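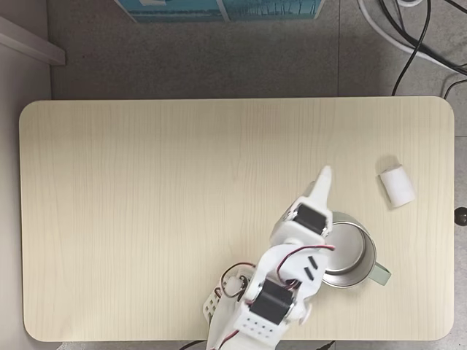 The mug with the sage-green handle, on the table.

Readers who have followed this journal since the household moved to Skerville will be aware that the matter of drinking vessels has remained unresolved. The purpose of this entry is to record the decision reached in November and the conditions attached to it.

Prior to the move, the kitchen cupboard held an accumulation of ceramic mugs acquired over many years, including a set from Paewai whose glaze had begun to craze. A review of the cupboard was undertaken one afternoon. Mugs with chips to the rim were discarded. Those with sentimental value were wrapped and placed in the linen press, where they remain. My sister-in-law, Coralie Tipoki, was consulted and expressed a strong preference for retaining the Paewai set in full. Her view was noted.

The replacement is a metal mug, stainless steel inside and finished in a muted grey-green. The colour was selected to sit comfortably beside the pale table, and in that respect it has been satisfactory. I had also considered an enamel model from Farard, but the handle was too narrow for my fingers and the enamel version was available only in navy or a rather severe red.

Several observations may be of use to persons contemplating a similar change. Tea brewed directly in steel does not, to my palate, taste of metal, although Coralie maintains that it does. Coffee is less successful and is still taken in ceramic at this address. The mug is rinsed after each use and left upside down on a tea towel overnight — a practice I would recommend regardless of material. It is not placed in the microwave under any circumstances, and a note to that effect has been fixed to the microwave door for the benefit of guests.
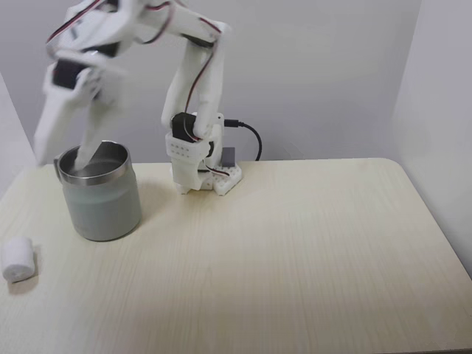 The table itself also warrants a brief mention. It was purchased second-hand from Pedar and has a light wood-grain top with rounded corners, a feature I had come to value after several bruised hips at the previous residence. Coasters were in use for the first two weeks. They have since been withdrawn, as they slid about and collected crumbs, and the surface is now wiped down each evening with a damp cloth and a small quantity of dishwashing liquid. One faint ring near the window end predates my ownership and has resisted bicarbonate of soda.

The arrangement will be reviewed in autumn, when consumption of tea customarily rises. Should a second mug be required, preference will be given to the same finish. The Paewai set will not be disposed of without further consultation, and Coralie has been advised accordingly. Correspondence on the removal of old tea stains from crazed glaze would be welcome in the meantime.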